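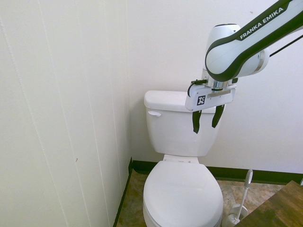

Print this message | E-mail this message to a friend

Re: Downstairs loo – cistern still filling

Henok, all,

Quick one as I'm out again at 4. Had a look at the Ranar one before lunch. Your note said the float valve, I think it's the flush valve seal. Put a few drops of food colouring in the cistern, left it 40 minutes, came back to blue in the pan. So water's getting past the seal and the float is just doing its job topping it up.

Parts – please don't order the Groment kit again. It's the wrong size for this cistern, we found that out upstairs in August and I've still got the thing in a drawer. Mottram do the seal on its own. Take the old one in with you and hold it up against the new one before you pay.

Lever: leave it alone for now. If it sticks after the seal's changed then it's the link arm inside, bend it a touch. A touch!! Last one snapped.

Lid comes straight up, no screws. It's heavier than it looks, put it flat on a towel on the floor, not on the seat. A new lid on its own was going to be 885 from Wullura, and they wanted another 760 for the fitting which is daft for something you lift on by hand.

Cleaning while you're in there. Scale round the inside of the rim and down by the hinges, white vinegar overnight, old toothbrush. No bleach on top of vinegar, please, not even a bit. Seat hinges want nipping up from undernieth, finger tight then a quarter turn.

Isolator is on the pipe behind, flat screwdriver, quarter turn. Stiff. Flush after to empty it.

Will do the seal myself if noone's got to it by the time I'm back.

T.

> From: Henok Worku
> Subject: Downstairs loo – cistern still filling
>
> Hello everyone,
> The downstairs toilet keeps running on after you flush. It stops for a bit and then starts up again by itself. I could hear it from the stairs last night. I think the float valve has gone. Shall I order a whole kit? I have up to 1000 left in the repairs money but would like to keep most of it for the gutter.
> Also is the seat meant to slide about like that?
> Henok

Recent messages on this list
Gutter, back of house – second quote
Re: Who has the long ladder
Stopcock key found
Paint for the hall, what was the colour called

Contact the list owner | Copyright remains with the senders | Back to top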